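Padine 项目 遥操作缝合示教 第二阶段评审会纪要

时间：七月，上午九时半开始，原定一小时，超时
地点：Foris 二楼小会议室
主持：Sipho Ngubane
出席：示教组、算法组、临床顾问、质量组
列席：Curkov 耗材方代表（仅参加第三项）
缺席：采购，已请假，书面意见附后
记录：质量组

一、上次纪要确认

示教组提出，上次纪要中“数据质量尚无结论”一句写得过重，希望改为“数据质量总体良好”。质量组不同意，理由是到今天为止没有人给出“良好”的判定方法。Sipho 裁定原文保留，示教组的不同意见记录在案，即本条。

上次遗留的脚踏离合误触问题，示教组称已解决。质量组问依据，答复是操作员最近没有再抱怨。此项不关闭，转本次待办。

二、示教数据进展

示教组汇报：遥操作缝合示教已录满 100 条，由 5 名操作员在主控台完成，每条从持针开始，到拉线收紧为止，打结另计。动作数据、夹爪开合信号与画面由 Kombo 统一打时间戳。示教组认为第二阶段目标已经达成，建议直接进入训练。

算法组表示欢迎，同时说明其中 13 条在 Kombo 里夹爪信号与画面对不上，开合动作比画面早。示教组认为偏差很小，肉眼看不出来。算法组回应，策略学的就是什么时候松、什么时候夹，肉眼看不看得出来不是标准。双方对这 13 条是修正还是剔除没有谈拢。

质量组追问“录满”的含义。示教组解释，只要操作员自己按下结束键就算一条。也就是说，针掉了再捡起来的算一条，线缠在器械上绕了半天的也算一条。临床顾问问这些有没有标出来，回答是备注栏里有时候会写。质量组当场抽看备注栏，多数为空，有一条写的是“还行”。

Sipho 问，如果按临床顾问的标准重新过一遍，能留下多少。示教组没有给出数字，表示需要回去看。主持人要求纪要中不得出现“目标达成”字样，改为“录制数量达到计划，可用数量待定”。

三、操作过程讨论

临床顾问不太接受“动作看起来很顺”这种说法。顾问认为双手器械缝合的难处集中在换手：一侧送针，另一侧接针，中间有一小段时间两边都要对针负责。人在主控台上靠看画面来弥补没有力反馈，看到组织被顶起来就知道该停。把这段录下来交给模型，模型能不能学到“看见什么才停”，目前没有证据。

示教组认为顾问要求过高，第二阶段只承诺做示教采集，没有承诺力的问题。顾问说那就请在对外材料里把“外科级”三个字拿掉。Sipho 同意拿掉。 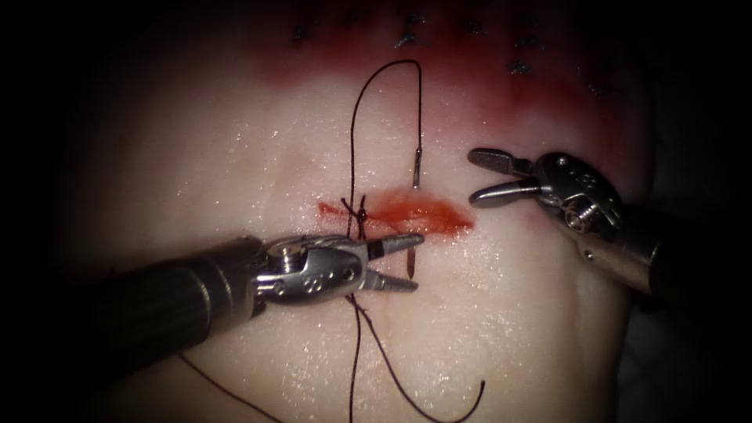
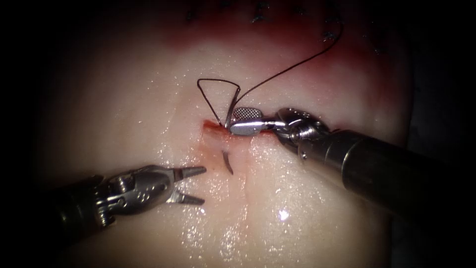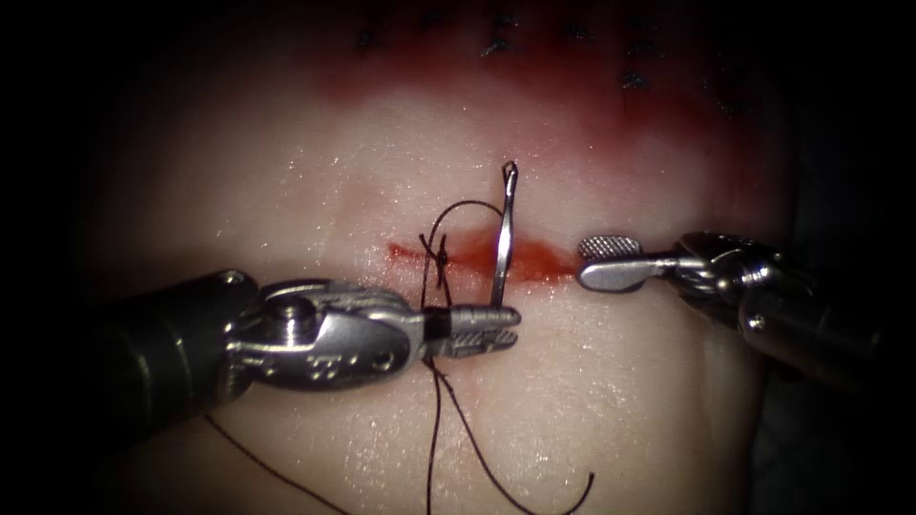 图一至图三：遥操作缝合，左右两支器械、红色创口与深色缝线

围绕上面三张，与会者主要说了以下几点。

临床顾问指出，图三中针由左侧器械夹持，右侧夹爪张开，没有夹任何东西。单看这一瞬间，说成正要接针可以，说成刚松开也可以。人看连续过程分得清，逐帧标注的人未必分得清。顾问问现在“接针”阶段的起点是谁定的，示教组回答由标注员按感觉定。质量组请示教组把“按感觉”写成规则，写不出来就不要设这个标签。

算法组关心的是线。图二里右侧夹爪闭合夹着线，左侧张开，没有碰到线；图一里线在创口上方拱成一个大圈，下方还有几段垂着。目前模型输入里没有对线的任何专门处理，全部靠图像自己学。算法组承认，线的形态每条示教都不一样，而总共就这么多条，能否学稳没有把握。示教组说操作员从来不觉得线是问题。质量组提醒，操作员不觉得是问题，恰好说明这部分处理都在操作员脑子里，没有进数据。

质量组另提一点：三张里创口上方都有大片红色区域，还能看到深色的缝线样痕迹。同一块材料上反复取用，背景越来越相像，模型会不会拿这些旧痕迹当定位参照，没人验证过。算法组认为有可能，愿意做一次遮挡对照。示教组认为换新材料成本太高。采购的书面意见也是不同意增加耗材预算。

Curkov 代表表示，可以提供不同批次的练习材料，表面颜色和质地有差别，价格另议。质量组问批次之间硬度差多少，代表答应回去查，现场没有给出数据。代表随后退席。

四、自主回放试验

算法组用早期一部分数据训练了一个小模型，在操作台上做了 7 次试跑，全程有操作员在主控台随时接管。汇报用词是“初步成功”。

质量组要求说明成功的定义。算法组答复，针尖进入组织并从另一侧露出即为成功，不含接针和拉线。临床顾问认为这只能叫进针，不能叫缝合，而且没有看进针点离创缘多远。算法组同意改称“进针试跑”。

关于接管，算法组称 7 次里有几次操作员扶了一下。质量组问几次，算法组说接管时没有单独记录，只能从主控台日志里倒查。质量组意见：没有接管记录的试跑不能作为任何结论的依据，好的坏的都不行。Sipho 支持这一意见，本次试跑结果不写入阶段报告。算法组对此保留意见，认为至少应作为附件保存，主持人同意存附件，不得引用。

示教组建议下次试跑邀请投资方现场观看。除示教组外无人附议，不列入计划。

五、操作员差异

示教组认为 5 名操作员均已通过培训，水平相当，数据可以混用。算法组展示了各人的轨迹，其中一人习惯先把线拉高再找针，另有一人几乎总让右侧器械停在原处等着，由左侧凑过去。哪种更好，临床顾问不愿下判断，只说两种都有医生这么做，但是混在一起教，学出来的可能是第三种，而第三种没有医生会做。

示教组认为这是推测。顾问承认是推测，要求用分人训练的结果来回答，在此之前不同意写“水平相当”。

有人提议今后统一手法，由资深操作员带着练。质量组提醒，统一手法之后已有的数据怎么算，需要一并考虑，否则又变成重新录。此事讨论时间较长，没有结果，挪到下次会。

六、脚踏离合

补充第一项。示教组演示了新的踏板垫片。质量组认为垫片解决的是脚滑，误触是踩下去之后主手漂移，两回事。示教组称操作员反馈舒服多了。请示教组提供安装前后的主控台日志，对比离合次数及离合后首个动作的位移。

七、待办

1. 示教组：会同临床顾问制定单条示教的取舍标准，按标准复核全部 100 条，给出可用、可修、剔除的清单。备注栏不得留空，也不得写“还行”。
2. 算法组：13 条时间不同步数据，查清原因后再谈修正。查清之前不进训练集。
3. 示教组：写出“接针”阶段起止规则，交两名标注员各自标注同一批数据，看是否一致。
4. 算法组：遮挡创口上方区域，做对照训练。
5. 算法组：分操作员训练，结果无论好坏都要上会。
6. 算法组与示教组：主控台增加接管自动记录，上线前暂停试跑。
7. Curkov：提供批次硬度数据。由采购跟进。
8. 示教组：离合日志对比。
9. 对外材料删去“外科级”，由 Sipho Ngubane 终审。

八、其他

示教组询问第三阶段经费能否先行批复。Sipho 答复，待办第 1 项没有结果之前不上报。示教组认为这会影响操作员排班，要求记录，已记录。

质量组意见：第二阶段状态维持“进行中”。算法组、临床顾问同意，示教组不同意。

下次会议时间待第 1 项清单提交后另行通知。

附件：采购书面意见；Kombo 时间戳异常清单；进针试跑日志（仅存档，不得引用）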